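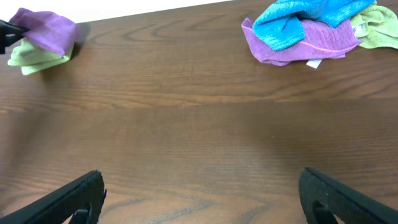
Microfiber, January, evening

Cloths back on the table tonight. I wanted one fold for the whole set, so the Skakon drawer insert will close. The insert is 38 mm deep and the old quarter fold is too puffy for it, the purple one worst of all.

Method as it stands: halve the cloth, press along the crease with the flat of the hand, then fold again lengthwise to a long strip. The strip gets rolled or thirded depending on the slot. A plain square stacks well on an open shelf but springs up in a closed drawer. Corners matter less than I thought. A flap at the end of a strip does no harm if it faces down.
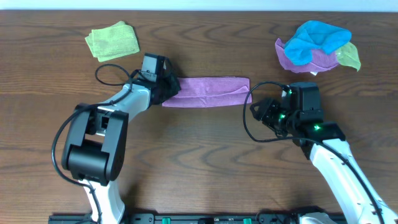 Pink cloth in a strip, yellow-green one in a square, the rest still in a heap.

Washing notes, before I forget. No softener. Spin at 800, low heat, and keep them away from the cotton towels – the lint gets into the pile and stays there. The Viklund detergent rinses out cleaner than the Otidau, which left a slight drag on glass at the same dose.

Cut the tags off the next time the small scissors are out. They scratch the varnish if pressed.

Drawer liner still to order. The Brarkano one comes 685 mm wide and will need trimming on one side. Check the runner clearance before cutting.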